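Notebook > Workshop > Storage

Shadow boards and the small parts drawer

I have reorganised the workshop drawers again. The previous scheme, described in a post last March, used divided trays with printed labels. It failed within a few months, and the failure was slow enough that I didn't record when it happened. Parts went back into the nearest compartment with space in it, the labels stopped matching the contents, and I ended up searching by eye as before.

The replacement is a set of shadow boards. A shadow board is a flat panel on which the outline of each item is drawn or cut, so that an item has one place and its absence is visible. Garages use them for spanners on a wall. Mine are horizontal and live in drawers, which changes a few things.

Why outlines and not labels

A label has to be read. An outline is matched by shape, and I can do that while thinking about something else. The cost is that the layout is fixed when the outline is drawn. Adding one tool means finding a gap of the right shape or redrawing the board. With labels I could swap two strips of tape and carry on.

For tools the trade is easy. I own the same pliers I owned ten years ago. For consumables it is less clear, and I have kept the screws and washers in ordinary tubs.

Outline width

My first board had outlines drawn tight to the tool with a fine pen. They looked good and were poor to use. A tight line disappears under the tool once it is in place, and a tool set down slightly off makes the board look untidy, which encouraged me to fiddle with it. The second board used a 2 mm offset and a thick marker. The line stays visible all round the tool, so I can check the position from standing height.

Thick black on white works best of the combinations I tried. Yellow on grey was hard to see under the old tube light. Red on white was fine until I sat a red-handled screwdriver on it.

Board material

The drawers in the Pallstead cabinet take a panel 600 mm wide. I cut mine from white-faced hardboard and rounded the front corners with a file so they didn't catch on the runners. Foam is the usual choice for drawers and holds things better, but it collects swarf and can't be wiped down. I had one foam insert from Vulletari and gave it away.

Hardboard has the opposite problem: round tools roll. A strip of rubber matting under the screwdriver row cured most of it. Closing the drawer gently cures the rest.

Small items

Small items don't suit outlines on their own. A drill chuck key is fine. A set of collets is a row of nearly identical circles, and I put them back in the wrong order every time. For these I now use shallow dishes placed on the board, with an outline for the dish. The dish has a fixed place and the contents are allowed to be loose inside it.

Kacper Jakubowski commented on the March post that he does the same with jar lids, and draws the outline round the lid before he fills it. I have copied this.

White board, dark table, blue parts near the upper left in all three:

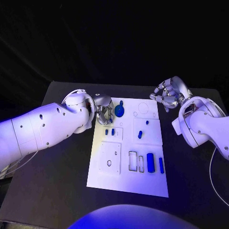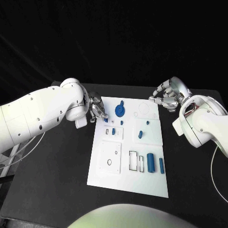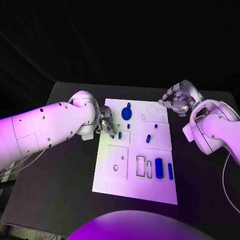

Inventory

Before laying out the boards I counted everything that would go in the cabinet, tubs included. The total was 1,266 items, most of them fixings. I had guessed a third of that. The count went into a plain text file, one line per type, with a drawer number at the end of the line. I don't intend to keep the quantities current. The drawer number is the part I look up.

Two drawers are still in the old state. One holds electrical bits, which I have never managed to sort in a way that survives a single job. The other holds the Duda tap and die set, which came in its own case. I haven't decided whether to break it up.

Still to do

Redraw the file board with the wider offset. Find a marker that resists white spirit, as the current one smears when I wipe the surface down. Measure the deep drawer at the Trornside end of the bench, which was built by the previous owner and isn't square. I will probably have to make a card template first and cut the board to match.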